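Chapter 7
Setting Up and Checking the Shared Work Cell

Objectives

After studying this chapter, the reader should be able to:
state the conditions a bench must meet before two robot arms are permitted to work over it;
inspect fingers and fingertip pads in the prescribed order;
arrange parts, trays and fasteners so that they stay within the agreed handling area;
complete a cell record that another operator can follow without further explanation.

7.1 Why the Cell Comes First

Chapters 5 and 6 dealt with the arms themselves: their speed limits, their stopping distances and the duties of the person who holds the stop control. The present chapter turns to the bench. Many of the faults entered in a cell record concern the surface, the fixings or the small parts lying on it, and most of them can be found by an operator who looks before the motors are enabled.

The practice set out here follows the Perron Cell Rules, as adopted by the training workshops at Brekia and Wernley. Readers employed elsewhere should obtain their own site rules and compare the two. Where a site rule is stricter, the site rule applies. Where it is silent, the supervisor decides, and the decision is written down before work begins.

A review of 184 cell records at Wernley found that 19 gave no statement of the condition of the work surface. The operators may well have looked at it. A record that does not say so, however, is of no use to the next shift, and such a record is treated under the Perron rules as incomplete.

7.2 Terms Used in This Chapter

Work surface. The area over which the hands are allowed to close. It may be bare or covered.

Side surface. Any bench or shelf beside the work surface on which parts wait. A side surface within reach of either arm is part of the cell and is inspected with it.

Fixing. A clip, clamp or screw that holds a cover, tray or part in position.

Loose item. Anything on the work surface that is not named on the job sheet, whatever its size. Scraps and fragments are loose items.

7.3 The Work Surface and Its Cover

A cloth cover protects parts from scratching and gives the fingers a little clearance when they close near the bench. It also brings risks of its own. A fold may lift a thin part at one end, and a cover that slides will carry every part with it. The cover must therefore be clipped at its edges, and each clip must be known to the operator as an obstacle. Wrinkles in the handling area are smoothed out before a part is placed. Stains are noted, and loose items are removed with the arms stopped.

Parts waiting in a tray or crate are held to the same standard. The container must rest fully on its shelf, and no part may project over the side facing the arms.
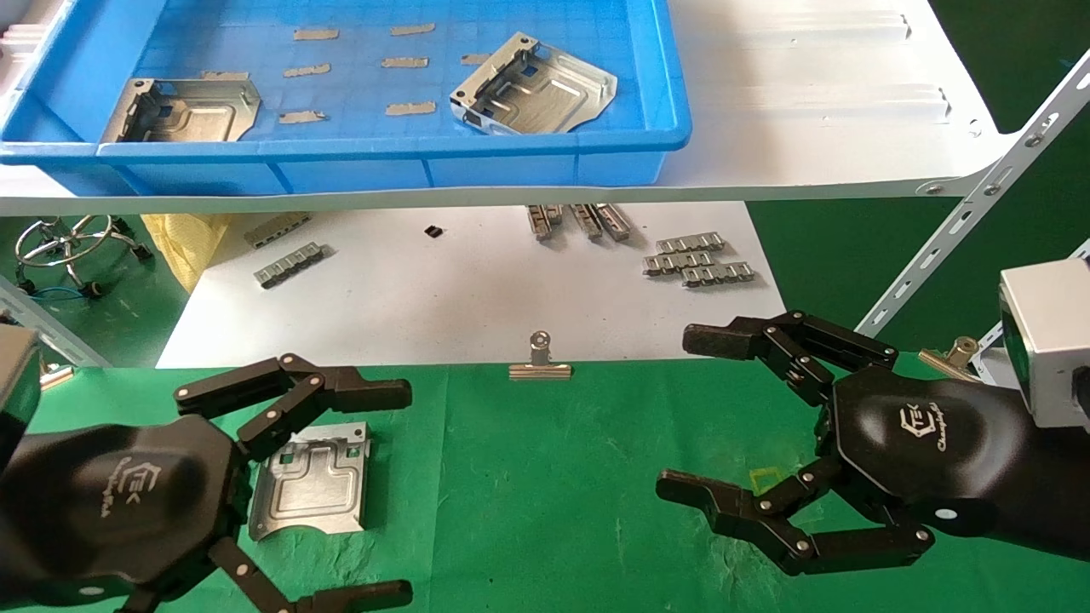 Figures 7.1 and 7.2. Robotic hands over a clipped green cloth, with metal parts on the side surface and a blue container on the shelf.

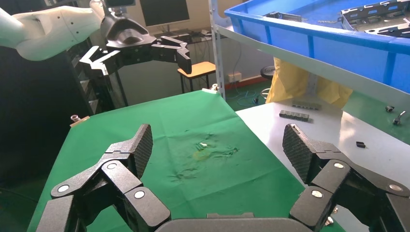

7.4 Order of Inspection

The inspection is carried out with both arms stopped, and always in the same order. An operator who is interrupted begins again at step 1.

1. Confirm that the stop control is within reach and that only authorized persons are inside the marked area.

2. Examine each finger from palm to tip. Look for raised screws or pins, damaged covers and dirt at the joints.

3. Examine the fingertip pads. A textured pad must be clean across its full face — a worn patch is reported even if the hand still grips well.

4. Check every fixing on the work surface by hand. Replace any clip that can be moved with light pressure.

5. Compare the parts on the side surface and in the container with the job sheet. Return any part that is not listed.

6. Look beyond the bench. Stools and cables must be clear of the operator's path to the exit.

7. Sign the cell record on form Umilis 106 before the motors are enabled.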